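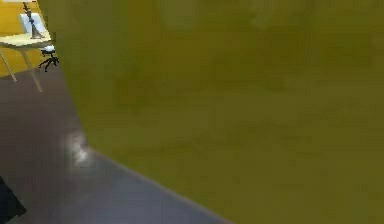 Yellow in a south facing lounge, mad or fine?

trelow_tess
Posted 21/04/2025
Long weekend so naturally I've decided to repaint. Lounge faces south, gets stuff all light, currently landlord beige (we own it now, no excuse). Want a proper warm yellow. Partner reckons it'll look like a servo. Anyone done it?

nivaldo_c
Done it. Hallway, 2 coats, love it. Go one shade lighter than you think on the chip, they always come up stronger on a whole wall.

grumblebum
Don't. South light turns yellow green. We did ours in March and by arvo it looked like pea soup. Ended up back at white, $135 worse off.

nivaldo_c
Depends on the yellow tho. If it's got a bit of red in it you're right. Lemony ones go green, agreed.

trelow_tess
Pea soup, great. The one I like is called Jistholm, more egg yolk than lemon. Floor's grey if that matters

Abernathy
Floor matters heaps. Grey floor will cool the whole room down. Big rug first, then pick paint to suit the rug. Everyone does it backwards.

grumblebum
Rug won't fix south light mate

Abernathy
Never said it would. Said the floor matters.

kaz_from_lornamham
Sample pots!! Paint a big bit of cardboard, not the wall, and move it round the room for a few days. Look at it at night with the lamps on too, thats when you're in there anyway. And warm bulbs, cool white kills yellow stone dead

trelow_tess
Good call on the cardboard. Was going to slap it straight on above the couch lol

Cauã Damasceno
Painter here. Yellows cover badly, worst colour in the book next to red. Over beige you want a tinted undercoat or you'll be doing four coats and swearing. Quoted a bloke $674 for a room that size last year, he did it himself without undercoat, rang me after coat three.

grumblebum
So that's another reason not to

Cauã Damasceno
It's a $40 tin of undercoat, settle down

nivaldo_c
Ceiling stays white btw. Did mine the same yellow, felt like living in a custard tart

trelow_tess
Ok. Undercoat, sample on cardboard, warm bulbs, white ceiling. Rug maybe. Bunnings is shut till tomorow anyway so partner has one more night to whinge about it

kaz_from_lornamham
post pics when its up!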